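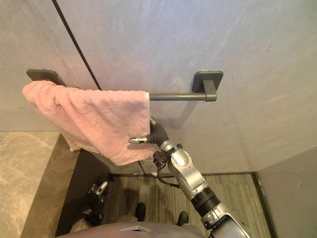

Guest bath, towel bar with the pink towel on it.

Ticket 254 -- Towel bar loose on one side, towel won't stay put
Property: Ollgate, small bathroom
Opened by: Safta Căpraru
Status: Closed
Opened: May 2018

Original message

Hello, and thank you in advance for putting up with such a long note about such a small thing. I am writing about the dark gray towel bar in the small bathroom. It is the Leltwood one, the bar we picked to go with the faucet, and I have been very fond of it until lately. Over the past few weeks it has developed a little wiggle. If I pull a towel off from the front I can feel the whole bar dip a hair toward me, and then it settles back. It hasn't come off the wall and I don't think it is about to, but I have a cousin whose bar came down with a good-sized piece of wall attached, and I would like to skip that part.

The second trouble may be the same trouble. The pink towel (terry cloth, quite thick) keeps working its way over to the left end of the bar and bunching up along the top, so the middle of it never dries properly. I straighten it every morning and by evening it has crept again! I can't tell if the bar is out of level or if I am just hanging it badly.

One more thing, in case it matters: there is a thin black line running at a slant down the wall, and it passes behind the towel. I have always taken it for a seam between the wall panels. Could the bar be fixed too close to it?

Reply from support

Hi Safta, thanks for writing, and the length is no bother at all -- it saves us asking half the questions. Before we send anyone out, would you try a few things and tell us how they go?

Take the towel off and hold the bar near each end in turn. Push gently up and down, then toward the wall and away from it. We would like to know which end moves, and if it's the plate that moves against the wall or only the rod inside its bracket.

Look along the underside of each bracket for a very small set screw. On the Leltwood bars it takes the little hex key that came in the bag with the instructions. Snug it up a quarter turn at a time and stop as soon as it feels firm.

Lay a short level along the top of the rod. If you haven't got one, a phone will do.

Please leave the black line alone for now. If it is a panel seam there's nothing to fix, and we'd want to see where the screws sit before saying any more about it.

Update from Safta

I have done my homework. The left plate is as solid as a rock. At the right end the square plate doesn't move against the wall either, which was a great relief, but the rod turns a little where it meets the short angled arm. So it's the joint that is loose, and the wall is fine.

I could not find the hex key anywhere. I went through the kitchen drawer, the sewing tin and the box of spare parts from when we did the room over in October, and I found keys for two beds and a bookcase, none of them the right size. In the end I borrowed a set from downstairs and the smallest one fit. The screw took nearly a full turn before it felt firm, so it must have been loose for quite a while.

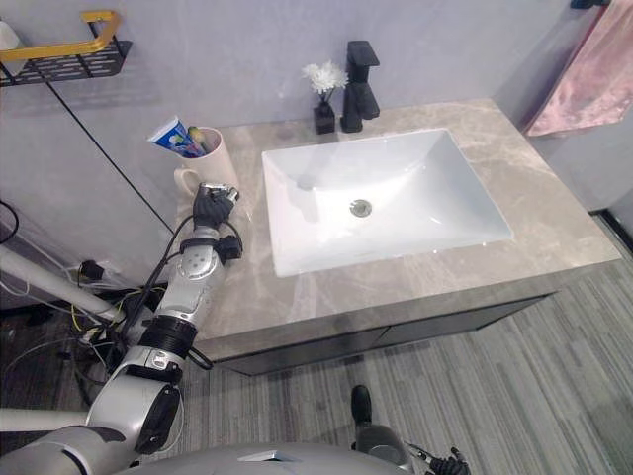
While I had the tools out I went over the rest of the room, as one does. The faucet handle is nice and tight. I moved the mug with the toothpaste and the little vase over to the tub ledge so I could wipe down the marble, and ran the tap for a few minutes to check under the sink, and all was dry in the cabinet. I only mention it so you have it on record, as I believe you asked about the drain on my last ticket (275, the number was, or near it).

As for the level, my phone says the bar is one degree down on the left. Is that enough to make a towel walk?

Reply from support

Well done on the screw! That was very likely all of your wiggle. A full turn is a lot, but those joints do ease off when a bar gets a heavy towel pulled from the front every day.

One degree is on the edge of what we would bother with. On a smooth rod a thick towel can drift with less than that, especially if it's hung with more weight at the front than the back. Try folding it in half lengthwise before it goes over, with the two ends hanging even, and spread it along the rod. Give it 9 days and let us know. If it still creeps, we'll come and shim the left plate, a job of roughly 8 minutes plus the cup of tea.

Last update from Safta

Nine days, as instructed. No wiggle at all, and I have been pulling towels off it from the front on purpose. The pink one still drifts an inch or so by evening, but it dries right through now that it is folded evenly, and I can live with an inch. I have put the borrowed keys back and ordered a set of my own from Manzano. Please go ahead and close this, and thank you all for being so patient with me.

Closed by support. Set screw at right bracket tightened by resident. Left plate not shimmed. Spare hex key mailed with the next filter order.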